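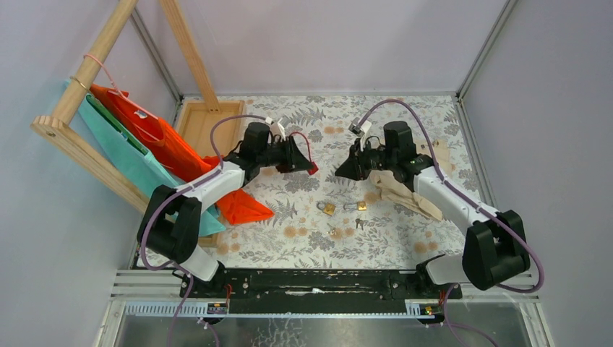
Notes from the Drevolier open lab day

Four of us took the morning train and got to the Drevolier building at 10, along with a couple of school groups and a few people from local machine shops. Dzintra Lepik met us at the desk and took us up to the manipulation lab on the second floor.

The project there is called Fatau. The question behind it is how to choose demonstrations for two-armed tasks. A person guides both arms through a job, the motion is recorded, and a policy is trained on the recordings. The usual approach is to collect as many as possible. Dzintra's group wanted to know if a smaller set would do, provided the starting layouts were varied on purpose.

The job on show that day was padlocks and keys. Two small brass padlocks and two keys lie on a patterned tablecloth between the arms, with bags on a wooden rack off to the left. One arm has to hold a lock while the other brings the key. The keys are the hard part – they are thin and flat, and the fingers tend to push them along the cloth.

Bastien Pons went through the numbers. The first policy was trained on 500 demonstrations with the objects set down more or less by habit. The second used 210, with each layout drawn from a list that spread the locks and keys over the reachable area. Over 17 test layouts, the first finished 9 and the second finished 11. He said the gap is small and they would not publish on that alone. A longer test is planned for December.

Someone from the machine shops asked about the cloth. Bastien said a plain surface makes the keys too easy to find, so they change the cloth between sessions and keep other things in the workspace.

Noemí Ibarra then showed us the replay tool, which plays back any recording next to the policy's own attempt. Most failures come at the same point, when the key is passed or turned in the fingers.

Lunch was in the canteen, soup and rolls. The afternoon talk on grip sensing ran long and we left before questions. Dzintra is sending the layout list to anyone who signed the sheet. The next open day is on a Tuesday, and groups over six should write ahead.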